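How to compare two sets of gripper pads at home

Posted 22nd September

I've been putting off writing this up for ages, mostly because my notes were spread over three notebooks and the back of a pizza menu. But a few of you asked how I choose between pads for my hand-held grippers, and whether you need a proper bench to do it. You don't! A bed, a bag of odds and ends and a free afternoon will get you most of the way.

What I'm comparing

My grippers are the hand-held kind: two fingers, a linkage, a camera looking down between the fingers, and you work them yourself. I do all my pad testing this way before anything goes near the arm. It's quicker, and when something slips I feel it in my hand before I see it in the recording.

The two pads in this round are the Likley ridged pad and the Kerekes smooth one. The Likley has ridges running across the face and a fair bit of give. The Kerekes is flatter, a little stiffer, and peels off the finger much more easily when you want to swap (I love that about it, and I'll complain about the Likley clips further down). Both fit the Mallerari finger frame, and I log everything with the Dustau recorder, version 3241. If you have an older version you'll want to update, as the old one dropped frames whenever I moved fast.

Before you start

Get the camera settings out of the way first. I lock exposure and focus on both units and leave them locked for the whole session. I learned this in July, when I did an entire day of recording with auto exposure on and every clip got brighter and darker as the fingers opened and closed. All of it went in the trash.

Next, clean the pads. A damp cloth is fine, then let them dry completely. New pads sometimes have a slick feel for the first few dozen grabs, so I do a warm-up round on anything lying around and don't write those down.

Then check the screws at the pivots. Go around with a driver and snug them up, but don't crank on them. The fingers should close smoothly with no side-to-side wobble. If one finger lags behind the other, stop and fix it now. You'll think you're testing pads and you'll really be testing a loose joint, and I've wasted more evenings on that than I want to admit.

Last thing: calibrate the opening. Open fully, mark it in the recorder, close fully on nothing, mark it again. Do both units, one after the other.

Choosing the objects

You want a mix of things that misbehave in different ways. My list changes, but it always covers these:

Something light and crinkly, like loose packing plastic.
Something round that can roll off, like a roll of tape.
A thin bag or wrapper.
A long thing with an awkward balance point.
A soft toy or a sock.
Something with a hard, slippery shell.

Weigh the heavier ones. Mine top out at 520 grams, and past that my wrist gets tired and starts to affect the results.

Why a soft surface

Most people test on a table, and I do too, later on. But a table is kind. The object sits flat, the fingertips stop at a known height, and you can be sloppy and still get a decent grab. On bedding everything sinks a little, the fingertips push into the fabric, and sometimes you pick up a pinch of sheet along with the object. If a pad does well there, it'll usually be fine on a table. Patterned bedding is also a nice stress test for the camera if you plan to train anything on the clips later.

The actual test

1. Put one object down and back off to your starting height. I use the length of my forearm, which is not very scientific but it's always with me.

2. Start the recorder and wait for the light before you move.

3. Come in at a steady pace, fingers open wide, and close on the object in one go. No second squeeze. If you squeeze twice, it counts as a fail.

4. Lift, hold for a slow count of three, tilt the gripper to one side, then tilt it back.

5. Put the object down and open up. Write down one of three things: held, slid, dropped. I tried a ten-point scale once and ended up arguing with myself over every six and seven.

6. Move the object to a new spot, turn it a bit, and go again.

I did 49 grabs per object with each pad. It sounds like a lot, but once you're in a rhythm it goes fast – put some music on. Swap pads halfway through each object so you aren't always doing one of them with fresh hands and the other with tired ones.

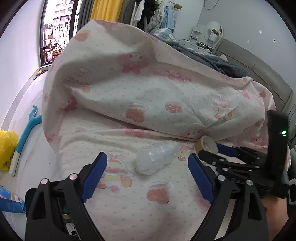

The crinkly plastic is where I slow down, by the way. It has almost no weight, so you get no feedback through the handle, and it's really easy to squash it flat and call that a grab. I mark it as held only if it comes up without any sheet attached. Approach it from slightly above, let the tips touch the bedding on both sides, then close. If you come in too low you just plow it along in front of you!

Tape is the opposite. On its edge it wants to roll, so line the fingers up with the flat sides first. Then do a set with the fingers across the curve, where the pads only touch a small patch each. I find that second set tells me more about a pad than everything else put together.

Working with two units

If you have a second gripper, try a set of two-handed grabs after the singles. Hold the object with one and pull or turn it with the other. A bag is great for this: one side pins it, the other tugs the corner. Watch out for the linkages knocking into each other when you get close. They won't break, but a good clunk can shift your calibration, so redo the open and close marks if it happens.

What I found

On the light plastic, the Likley ridges won easily. They seem to catch the folds, and I got a clean lift 75 percent of the time. The Kerekes pad was well behind until I changed my approach angle, and even then it was hit and miss.

On tape held by the flat sides, there was nothing between them. Across the curve, the ridged pad held and the smooth pad mostly slid, slowly enough that I could feel it going.

Hard and slippery things went the other way. The smooth pad has more surface touching and it did better in the tilt, especially with the heavier objects. I was surprised by that one and ran the whole set again the next morning. Same result.

Sheet pinching was worse with the ridges. They like fabric a bit too much, so if your job involves picking things off cloth, practice stopping just short of the surface.

And those clips. The Likley pads attach with tiny tabs at the back, and by the end of the day my thumbnail was a mess. Use a plastic pry tool and save yourself the trouble.

For now I'm leaving the ridged pads on both units and keeping the smooth ones in the drawer for heavier stuff. Next up is the same test with the softer Kerekes version, once I've tracked down a set in the right width. If you've already tried those on the Mallerari frame, leave me a comment and tell me whether you had to trim the edges.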